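Home Crafts A-Z Paper Dyeing Glossary Random page

Suminagashi and tray marbling

Tray marbling is a way of putting a pattern on paper or cloth by floating color on a liquid and laying the sheet down on top. The pattern lifts off in one go. Each print is a one-off, the color on the surface is mostly gone after the first pull. Two main families: marbling on plain water (suminagashi, Japanese, literally "floating ink") and marbling on thickened water, called size. This article is mostly about the first. For the second see Size marbling.

Background

Suminagashi is usually given as the older of the two. Early surviving sheets are Japanese, used as backing for handwritten poems. The thickened-water kind developed separately further west and came to Europe through Turkey, where it is called ebru. European bookbinders took it up for endpapers, which is where most people have seen it without knowing the name.

Home crafters picked up the plain water version because it needs so little. No size to cook, no overnight wait. Hobby writers sometimes call any marbling in a shallow tray "tray marbling", including shaving foam, which is a different thing again.

Materials

Tray. Shallow, flat bottomed, a bit bigger than the paper on all sides. Photo developing trays, baking pans, seed trays with no holes. Color of the tray doesn't affect the print, but pale ink is easier to follow over a dark one.

Water. Tap water, room temperature, 2 inches at most. Less is fine. Very hard water can make the ink clump.

Ink. Sumi ink or ready made marbling inks. Ordinary fountain pen ink sinks. Acrylics mostly sink too unless thinned and helped along.

Surfactant. A drop of dish soap in a little water, or ox gall if you can get it. This is what pushes the rings apart.

Paper. Absorbent and unsized or lightly sized. Washi, rice paper, blotting paper, some cheap drawing papers. Glossy paper won't take it.

Brushes. Two, one for ink and one for surfactant. Do not swap them.

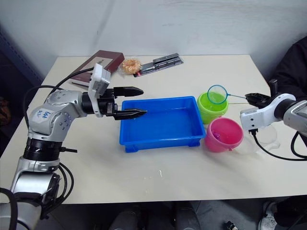 Blue plastic tray with a shallow layer of clear water.

Method

Fill the tray and let the water go still. Skim with a strip of newspaper to take off dust. Load one brush with ink, the other with surfactant. Touch the ink brush to the surface, tip only. A disc spreads out. Touch the surfactant brush to the middle of the disc and it opens into a ring. Ink again inside the ring, then surfactant, and so on. 15 rings is a good number for a small sheet, more gets muddy.

Move the rings by blowing gently, fanning, or drawing a single hair or a pin through them. Combs are for size marbling and make a mess here, plain water won't hold the lines.

Hold the paper by opposite corners, let the middle sag and touch down first, then lower the corners. No sliding. It takes up the ink almost at once. Lift from one end, drain over the tray, lay flat face up on newspaper. Press under books once its nearly dry.

Skim again before the next sheet. Change the water when it looks gray.

Common faults

White spots or bubbles. Air trapped under the paper, sheet went down too flat.

Ink sinks in threads. Brush pushed through the surface, or ink too heavy. Thin it.

Rings shrink back. Too much surfactant already in the tray. Empty, rinse and start over.

Pattern washes off. Paper too hard, or the sheet was rinsed. Suminagashi prints generally aren't rinsed.

Doubled lines. Paper shifted while it was being lowered.

Variations

Iolo Nicholas, who taught paper crafts in Broton, used a two-person pull for long scrolls, one at each end of the tray, and the approach is sometimes called the Broton pull in his students' notes. Same as the ordinary method otherwise.

Ifor Humphreys described a resist version in the Stanine craft pamphlets: wax lines drawn on the sheet beforehand, so the ink skips them. Works best with 3 colors or fewer. He also recomended printing a sheet twice, second pull turned a quarter way round, after the first is fully dry.

Fabric can be done the same way but has to be treated with alum first and dried flat. Silk gives the sharpest line. Cotton is softer and a bit blurry.

Uses

Endpapers, cards, gift wrap, box linings, lampshades, backgrounds for calligraphy. Offcuts go into collage and decoupage. The Worulport paper fair has a marbling table each June, prints sold by the sheet.

See also

Ebru
Size marbling
Paste paper
Decoupage
Chou folding

Contact the editors | Copyright and reuse | Back to top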